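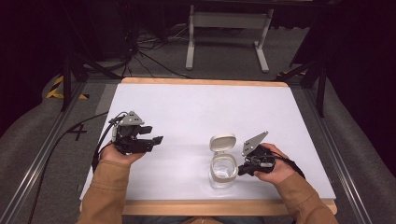 Drinura council puts its spending books online ahead of local vote

People in Drinura who have spent years asking where the town's road money goes will soon be able to look it up from their own kitchens. The town council voted 6 to 5 in March to publish every contract it signs, along with the names of the firms that bid and lost, and the mood in the public seats afterward was a happy one, with a good deal of handshaking on the stairs.

It has been a long road. The demand goes back to the resurfacing of the Zirklow bridge, a job that was paid for twice under two different contract numbers and never properly explained to the people who drive over it every morning. An audit of the bridge account was promised before the last election and again after it, and many residents had quietly given up hope of seeing one. The new rule covers that account too, and the papers are to be released with the first batch.

Members from Cho and Fultell, the two outlying wards, had held out for a stronger measure that would also make council members list their business interests. That part was dropped to win the last vote needed, and there was some grumbling over it – quite understandable, given how many doors were knocked on with that very promise. Supporters say they will bring it back once the budget is settled.

The council clerk's office will take written requests for older contracts in the meantime, and anyone who would rather come in person is welcome at the town hall front desk until 5 p.m. Copies are free for Drinura residents. A public meeting on the bridge papers will be held in the Fultell school hall, starting at 6 p.m., with time set aside for questions from the floor.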